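关于我们

2024年5月19日 文/Waveck编辑部

Waveck是一家做丝网印刷和小批量成衣的工作室，主要业务是给乐队、独立书店、社团和小型活动印衣服、帆布袋和海报。工作室分前后两间，前面接待和打样，后面是印台、烘道和晒版房。

最早我们只印海报。那时候用的是一台手动四色印台，二手买来的，底座有点歪，垫了两层橡胶才稳住。海报印了一年多，来取货的客人常问能不能把同一个图案印到衣服上，我们就试着接了几单。纸和布完全是两回事，纸吃墨快，布会动，同样的网版换到棉布上，细线经常糊掉。前几批返工很多，有一批干脆全部重做。后来我们把布料和油墨的搭配一项一项记下来，记成了一本册子，现在新来的同事上手之前还是先看这本册子。

目前工作室有12个人，分制版、印刷、缝制和客服四块。制版和印刷的人每隔一段时间会互换岗位，做版的人要知道自己的版上了台是什么样子，印的人也要知道哪些问题在菲林阶段就能避免。缝制这边主要负责换领标、改下摆和做帆布袋，不做复杂的版型。需要打版的订单，我们会转给合作的缝制车间Degefa，客人也可以直接和他们谈。

我们有两条自己的产品线。

Zerkar是空白衣物，以短袖和长袖为主，供给自己印刷，也单独卖给其他印坊。做这条线的起因是市面上的空白T恤批次差异大，同一个型号，今年和去年的领口宽度可以差出一截，补单的时候很难交代。Zerkar的尺码表从第一版用到现在，只改过一次，把大码的袖长加了一点。洗后缩水的数据写在每件衣服的包装纸上，客人可以自己量。颜色不多，常备的是白、黑、灰和一种偏黄的米色，其他颜色需要预订。

Bukden是每年九月出的一套版画和印刷品合集，由我们约稿，自己印，装在纸盒里卖。题目每年不同，做过路牌、菜单、票根和旧式信封。参加的作者按张数拿稿酬，剩下的印张归作者本人，网版在合集售完后洗掉，不再加印。Bukden不怎么赚钱，去年卖完以后刚好够付纸张和稿酬，不过制版间的很多做法都是在这上面试出来的，例如用粗网目印大面积底色、在深色纸上先铺一层透明浆。

去年全年我们完成了1642个订单，其中大部分在一百件以内。开工至今做过并留有档案的图案有2219个，每一个都有编号，保存着分色文件、用墨记录和一小块印样。老客人补单只要报编号就行，不用重新发文件。如果原来的文件不是我们做的分色，补单前仍然要确认一次。

关于起订量：单色图案四件起印，多色图案根据套色数另算。件数少的时候，制版费在单价里占得很重，这一点我们会在报价单上分开写，客人自己决定划不划算。只想做一件的，我们一般建议去找数码直喷，手感不同，但价格合理得多。

关于工期：确认打样以后开始计算，夏天和年底会慢一些。遇到演出、市集这类有固定日期的订单，请在第一次联系时就把日期告诉我们，做得完就接，做不完会直接说。加急不另收费，但是名额有限，排满为止。
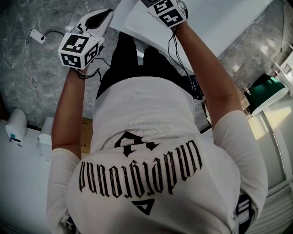 关于文件：最好给矢量图，文字转曲。如果只有位图，请按实际印刷尺寸给，分辨率不够的话我们会退回，或者在客人同意后重新描一遍，描图按小时收费。很细的线条在屏幕上看着清楚，印到布上会断，制版同事会在打样前标出来。做旧、裂纹一类的效果可以直接画在文件里，也可以由我们在晒版时处理，两种做法出来的边缘不一样，前台有印样可以对照。

关于油墨：浅色衣服默认用水性浆，手感薄，透气，洗过几次以后颜色会略微变淡。深色衣服多数要先打一层白底，摸上去会厚一点。胶浆我们也印，颜色更实，但是不能直接熨烫。具体用哪一种，打样的时候两种都可以试，打样费在正式下单后抵扣。

关于洗涤：翻面，冷水，不要长时间浸泡，不要烘干。图案出现整片脱落的，请把衣服寄回来，属于固化不足的由我们重印，来回运费我们出。

图案版权归客人或原作者。我们不会把客人的图案另作他用，展示印样之前会先征求同意。来稿里如果有别人的商标或作品，需要附上授权文件，没有授权的不接，这一条没有例外。

印坏的衣服不作为次品出售，一部分留作试印，一部分裁成擦台布。试印布攒多了会缝成围裙，后间每个人身上穿的都是这种，颜色叠得很乱，也有客人想买，目前没有对外卖的打算。

工作室可以来访，需要提前预约。来之前请告诉我们是看样、取货还是谈订单，看样一般安排在下午，上午印台在开，噪声比较大，接待的地方也小。取货带上订单编号即可，代取也可以，提前留言说明。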